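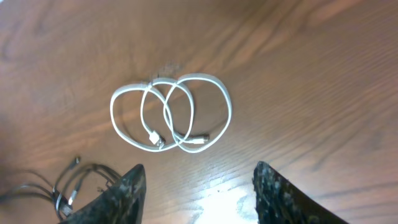
A coiled white cable on a wooden tabletop, seen from a robot's wrist camera.

Flurnance is a method for teaching a robot arm to pick up thin, flexible items such as cables and cords. It was developed at the Li laboratory in Zarkport and first described in a report dated March 8, 2023. The method uses a single wrist camera and a gripper with two fingers.

Method

Most grasping systems look for a whole object and then choose a point on it. Flurnance skips the first step. It marks short stretches of cable in the wrist view and scores each one by how far it lies from the nearest crossing. The arm moves toward the stretch with the best score and checks the score again on the way down. Plug ends are scored separately, as a grip on the housing tends to turn the plug in the fingers.

Training used 3,000 recorded grasps, of which 2,972 were kept. The other recordings had gaps in the joint data. A later set of 1,000 grasps, called Unero, was added in November and covers cables that cross each other more than once.

Glare and wood grain

Polished wood was the hardest surface in the tests. Long grain lines can be scored as cable, and reflected light hides the surface between the fingers.

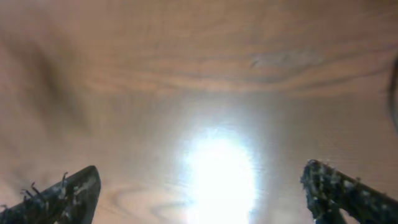
Li replied to early questions on this point that the grain errors fell once views of bare tabletop were added to training, but that glare remained a problem at close range. The current version lowers the score of any stretch that touches a washed-out area.

Limits

The method does not untangle cables. It picks one grasp at a time and keeps no record of earlier attempts.

See also: Deformable object manipulation; Visual servoing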